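Slide 7. Water use in the Plollholm units

Start with the meter data. 526 units, one cold-water meter each, read at the riser. Hot water is metered at the plant room only, so leave it out of every per-unit figure.

Median bathroom draw is flat between midnight and 5 a.m. Two risers break the pattern. Point at the right-hand plot, risers C and F. Constant overnight flow means leakage, usually a fill valve or a worn cartridge. Do not say "burst."

Bathroom layout is the same on every floor. The shutoff for the basin should be reachable without tools. Mention the Janance survey, which logged 2321 fittings and graded each for access.

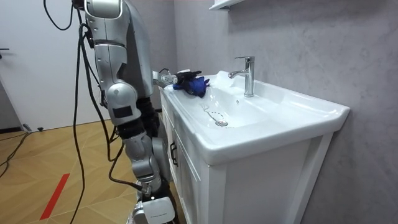

Small bathroom, white vanity with integrated sink.

Slide 8. Sampling interval

At 10-minute readings a slow leak shows up in one night. At hourly readings it takes several, and short draws get averaged out. Trellport used hourly in June and missed riser F.

Credit Fionnuala Cullinane for the valve grading scheme. If asked about cost, go to backup slide 2.

Skip the pressure section if past 11:40.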